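カテゴリ:暮らし・台所/タグ:ひとり暮らし、パン、電気代
8月 Gøran Myklebust

冷凍した食パンの焼き方をここ数か月いろいろ変えてみたので、わかったことを順に書いておく。長くなるので続ける。

まずパン。近所のHosolardという店の角食を6枚切りで買っている。夕方に行くと袋詰めの残りが安い。買った日に食べる分を除いて、その日のうちに全部冷凍する。

前は袋のまま冷凍庫に入れていた。これだと3日目くらいから霜がつく。今は1枚ずつラップで包んで、まとめて保存袋に入れている。空気はなるべく抜く。

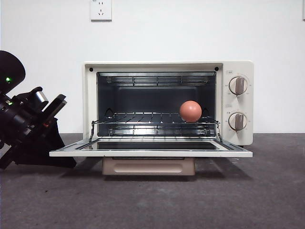
ラップの端は裏側で重ねる。表で重ねると、急いでいる朝に端が見つからない。どうでもいいことだけど、毎朝のことなので気になる。

次に焼き方。解凍はしない。冷凍のまま焼く。室温で戻すと表面だけ乾いて、中がぼそっとする。うちの台所は夏は暑いので、戻している間に忘れるのもよくない。

予熱はする。何も入れずに温めておいて、そこに凍ったパンを入れる。予熱なしだと焼き色がつくまでに時間がかかって、耳が硬くなる。

霧吹きも試した。両面に軽く吹くと中はやわらかくなる。ただ、吹きすぎると真ん中がべたつく。バターを塗る日は吹かない。ジャムの日は吹く。

バターは焼く前に切れ目を入れてのせる派と、焼いてから塗る派がいると思う。自分は後から塗る。先にのせると端まで広がらず、下に垂れて掃除が面倒になる。

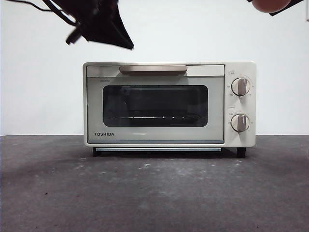 チーズをのせる日は別で、これは先に何ものせずに少し焼いてからチーズを足す。最初からのせると、チーズだけ焦げてパンの底が冷たいままのことがある。

電気代も気になったので、一度まじめに計算した。消費電力900Wで、朝に6分使うとして、1回90Wh。ひと月ほぼ28日使っても2.5kWhくらいだった。思っていたより少ない。これなら予熱を惜しむ必要はない。

温度は、食パンなら高めで短く。クロワッサンは低めにして、上にアルミホイルをかぶせる。前に食パンと同じ設定で焼いて、上の層が真っ黒になった。

パン以外では、前の日の天ぷらを温めるのによく使う。くしゃくしゃにしたホイルに置くと油が下に落ちる。いもとかぼちゃは戻りがいい。なすはあまりよくない。

グラノーラも作った。オーツ麦とくるみに油とはちみつを混ぜて、低温で焼く。途中で一度混ぜる。215gのオーツで一週間もたなかった。食べすぎた。

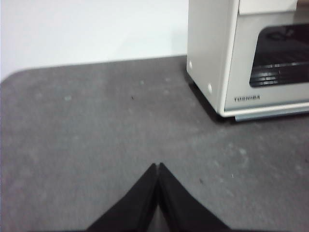 掃除の話も書いておく。パンくずは毎日捨てるのが一番楽。ためると焦げたにおいがパンに移る。冷めてから受け皿を抜いて、流しの上で払うだけ。

油がこびりついたところは、重曹をぬるま湯で溶いて布につけ、しばらく貼っておく。研磨剤入りのスポンジは塗装がはげそうなので使っていない。

返信でもらった質問。ラップは洗って使い回していない。枚数が気になる人は、パンの間にクッキングシートをはさんで保存袋に入れる手もある。少し霜はつくけど、一週間以内なら味はそんなに変わらなかった。

もうひとつ。冷凍でどのくらいもつか。自分は2週間を目安にしている。一度ひと月前のが奥から出てきて、焼いてみたら冷凍庫のにおいがした。フレンチトーストにしたら食べられた。

Hosolardの店の人に聞いたら、厚切りは冷凍のまま焼くより、少しだけレンジにかけてからのほうがいいらしい。4枚切りを買ったときに試す。

追記。山食でもやってみた。背が高くて上の端だけ先に焦げるので、途中で前後を入れ替えている。角食のほうが楽。明日の朝の分はもう包んである。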